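Thin-Goods Fingertip Set for the Grorar Wrist Gripper

The Grorar fingertip set is now open for orders through the Firkville shop. It replaces the stock tips on the two-finger gripper and is intended for paper, film and other light goods that the standard pads tend to crush or miss. The set fits the existing mount with two screws per tip. No change to the wrist camera bracket is needed, but the grip width has to be taught again after the swap.

Erhan Ağca ran the set in August on the coffee station at Nartey. Paper filters were the main test item. They stick together in the stack, and a single sheet gives almost no resistance at the motor, so the force reading is of little use for confirming a pick. Erhan checked picks from the wrist view instead.
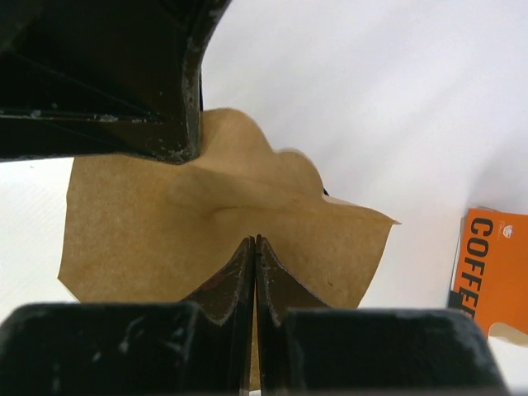

Kraft-paper filter held between the fingertips, wrist camera view.

The run covered 347 picks, all from a loose stack on a flat surface. Closing speed was held at 70 percent of the default. At full speed the tips pushed the top filter away before closing on it. Double picks remain the most common fault, and the set does nothing to separate sheets that are already pressed together. A fanned stack helps.

Tips are sold in pairs and ship in 8 working days. Existing Zusodia service plans cover fitting but exclude wear on the tip edges. Users who handle rigid parts on the same station should keep the stock pads on hand. Send fit questions to Laurențiu Ursu at the Firkville shop.

Contact the newsletter desk | © Grorar | Back to top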